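# Zur Neuordnung des Leihverkehrs im Lesekreis Stellmont

Mit Beginn des Monats April ist die überarbeitete Leihordnung des Lesekreises Stellmont in Kraft getreten. Da mich hierzu mehrere Zuschriften erreicht haben, lege ich an dieser Stelle die wesentlichen Änderungen und meine persönliche Einschätzung dar.

Der Lesekreis verfügt über keinen zentralen Bestand. Die Bücher verbleiben in den Haushalten der Mitglieder und werden über ein gemeinsames Verzeichnis nachgewiesen. Dieses Verzeichnis umfasste zuletzt 51 fremdsprachige Titel, von denen 17 keinem Standort mehr zugeordnet werden konnten. Herr Prakash Varma, der das Verzeichnis führt, hat sämtliche Haushalte angeschrieben und um Rückmeldung gebeten. Inzwischen sind elf der vermissten Titel wieder nachgewiesen, darunter die beiden Bände der Reiseberichte von Gachanja, die ich selbst seit Langem verloren glaubte.

## Leihfrist und Verlängerung

Die Leihfrist beträgt künftig zwei Monate. Eine Verlängerung ist einmal möglich und formlos bei Herrn Varma anzuzeigen. Liegt eine Vormerkung vor, entfällt die Verlängerung. Die bisherige Praxis der stillschweigenden Dauerleihe wird nicht fortgeführt. Ich habe dieser Regelung zugestimmt, halte sie bei umfangreichen Fachbüchern jedoch für knapp bemessen. Wer ein psychologisches Lehrwerk in einer Fremdsprache neben dem Beruf durcharbeitet, wird die Frist regelmäßig ausschöpfen.
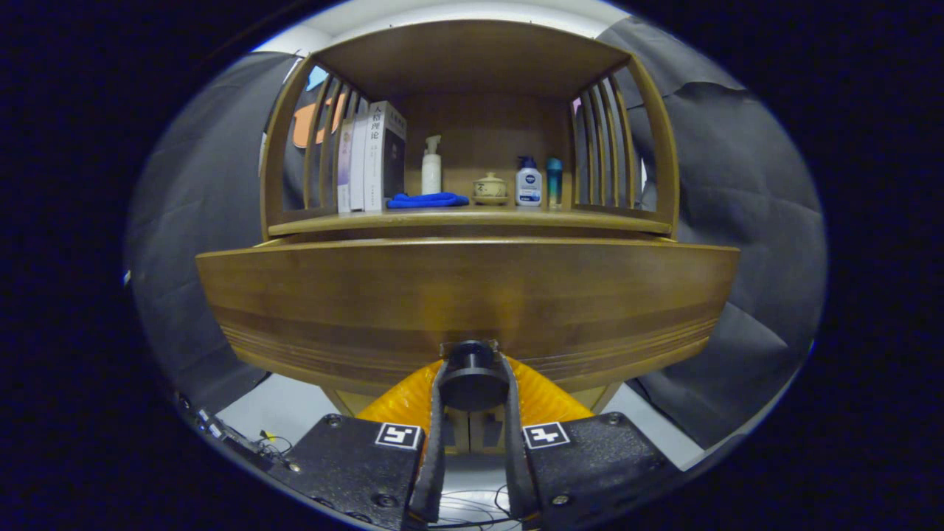
*Bücher im offenen Regalfach, darunter der Band 人格理论 (»Persönlichkeitstheorien«).*

## Titelaufnahme in nichtlateinischer Schrift

Frau Kanini Mfinanga hat angeregt, Titel in nichtlateinischer Schrift künftig dreifach zu erfassen: in Originalschrift, in Umschrift und in deutscher Übersetzung. Der Vorschlag wurde angenommen. Bislang waren solche Werke lediglich unter einer frei gewählten Übersetzung verzeichnet, was in mehreren Fällen zu doppelten Einträgen geführt hat. Bei chinesischen Titeln ist die Umschrift in Pinyin anzugeben; die Tonzeichen dürfen entfallen. Über die Umschrift arabischer Titel besteht noch keine Einigkeit.

## Übergabe der Bücher

Die Übergabe erfolgt weiterhin persönlich oder an der Sammelstelle in Vesetbridge, die jeweils bis 17 Uhr geöffnet ist. Ein Versand auf dem Postweg bleibt den Mitgliedern in Hamar vorbehalten. Das Porto trägt die entleihende Person.

Rückmeldungen zum Verzeichnis bitte ich unmittelbar an Herrn Varma zu richten. Anmerkungen zu diesem Beitrag nehme ich gern in der Kommentarspalte entgegen.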